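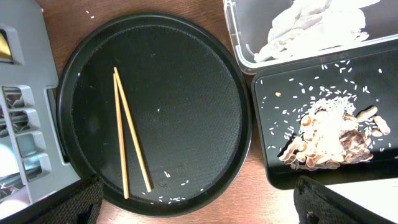
Trivisholm Table Clearing, teleoperated demonstrations

Summary
Demonstrations of clearing a table after a meal, recorded by remote control. One arm, two-finger gripper, one wrist camera. 200 episodes in total, of which 12 are held out for evaluation.

Task
The operator clears small items and food waste from black serving trays on a wooden table. Objects include chopsticks, loose rice and peanut shells. Order is left to the operator. An episode ends when the operator presses the stop pedal, whether or not the table is clear.

Collection
Operators: Shahnaz Karunaratne and Sajib Wickramasinghe. Each had 65 minutes of practice before recording. The operator works from the wrist view and a direct view of the table. Gripper opening is logged as a continuous value, and arm commands are logged before smoothing.

Contents of an episode
wrist video
joint positions and commands
gripper opening
operator ID
task label (free text, one line)
outcome: complete, partial or aborted

Known issues
Rice grains are small in the wrist view and hard to tell apart when heaped. Do not use this set for grain counting.
Chopsticks on the dark trays are easy to see, but their tips can be hidden by the fingers during a grasp.
Episode 89 has no gripper log. Skip it when training on gripper commands.
Outcome labels were assigned by one person and have not been checked a second time.

Maintainer
Mei Pettigrew. Report bad labels with the episode number and the time offset in seconds.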